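## Vendgate page builder: common questions

**How many pages can one app hold?**
The limit is 743 pages, counting drafts. Archived pages are not counted.

**Can a button open a page in a different module?**
Yes. Select the button, choose Link, then enter the target page ID. Cross-module links need version 2 or later.

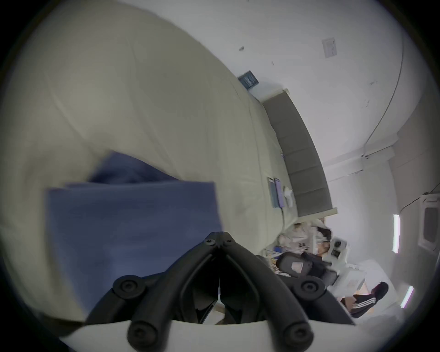

*Blue fabric on a cream duvet.*

**Why does my header picture look soft on tablets?**
The builder keeps a single copy sized for phones. Turn on Keep Original under Media and upload the file again.

**What does error 129 mean?**
The page ID in a link no longer exists. Open Link Check to list the affected buttons. Links to archived pages return the same error.

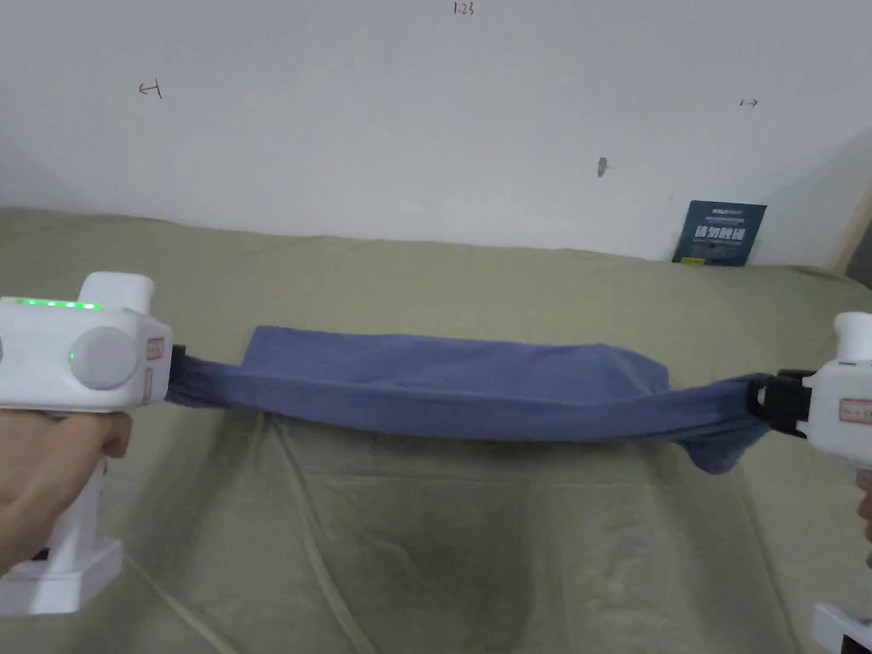 Page 2

**Do edits go live right away?**
No. Edits stay in draft until you press Publish. Open apps pick up the change at their next restart.

**Who handles account transfers?**
Inmaculada Carretero at the Mirnside office, extension 3197. Include the app name and the new owner's email address.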